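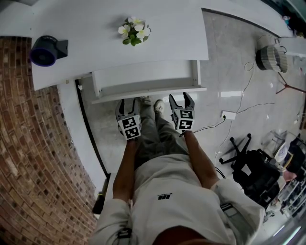
Vol. 2, No. 5, page 850

Desk (office and home)

A desk is a piece of furniture with a flat top, used for writing, reading, work with a computer and similar tasks. It is different from a table mainly in its purpose: a table serves several people and several uses, while a desk is usually made for one person. Many desks have a place for keeping things, either built into the body or hung under the top.

Name

The English word comes from Medieval Latin desca, a table to write on. In older use it could mean a sloping surface for a book. The sense of a place of work in an office came later, and from it come expressions such as "front desk" and "news desk", where the word means a department or a service and the furniture is almost forgotten.

Top

The top is the most important part. In the simplest desks it is a rectangle. Other desks have a curved front edge, or a top that turns around the user in the form of an L or a kidney. A curved edge has no sharp corner at the side where people walk, and for this reason it is often chosen for narrow rooms. It is harder to place such a desk against a second one, and in offices with long rows the straight top is still more common.

White is a frequent color for tops in modern offices. It makes a small room look lighter, and it goes easily with walls of different kinds, for example painted panels or red-brown brick. It shows pen marks and coffee rings sooner than a dark top does. Wood colors, gray and black are also usual.

Storage

Storage below the top exists in several forms:

Pedestal. A cabinet with drawers that stands on the floor and sometimes carries one end of the top.

Mobile pedestal. The same cabinet on wheels, which can be pulled out and used beside the desk.

Hanging unit. A drawer or a shelf unit fixed below the top, without feet. The floor under it can be cleaned without moving anything. Some units of this kind combine a drawer with open shelf edges, where papers can be put in from the front.

Modesty panel. This is not storage, but it is often listed together with it. It is a vertical board which closes the back of the desk.

A hanging unit takes space from the legs. If it is placed in the middle, the user may hit it with the knees, and it is more comfortable at the side. In the Bistero series, to give one case, the unit can be fixed in 3 positions, and the middle one is meant only for desks used standing.

Objects on the desk

What people keep on a desk depends on the work and on the person. A lamp, a cup for pens and a tray for papers are traditional. Small electric fans and loudspeakers are also found, either standing free or fixed on a bracket at one end, so that the middle of the top remains open.

Plants are very common. A small pot is preferred, because a large one takes the place of the work. Flowering kinds with white petals and a yellow center are popular on white furniture, where the green of the leaves gives most of the color. A living plant needs a saucer under the pot, especially on tops with glued edges, which can swell from water. In rooms with little daylight artificial plants are used.

Position in the room

A desk can stand against a wall or free in the room. Against a wall it takes less floor, and cables are easy to hide. A rough wall, such as open brick, can scratch the edge of the top, and a smooth panel is sometimes set between the two. Black trim is one usual way to finish the border of such a panel.

The floor also has influence. Glossy tile is easy to wipe, but it reflects the ceiling lights, and this can disturb a person who sits low. Chairs with hard wheels roll too freely on it. Felt pads under the feet of the desk prevent marks when it is moved.

Care

The top is wiped with a soft cloth, a little damp, and then with a dry one. Powder cleaners are avoided on white surfaces, where they leave dull places. The screws of hanging units become loose with time and should be tightened once a year. The Watari guide to office furniture recommends May for this work, together with the cleaning of windows.

See also: Drawer; Office chair; Potted plant; Urik bracket; Writing table

Last changed: February 24, 2021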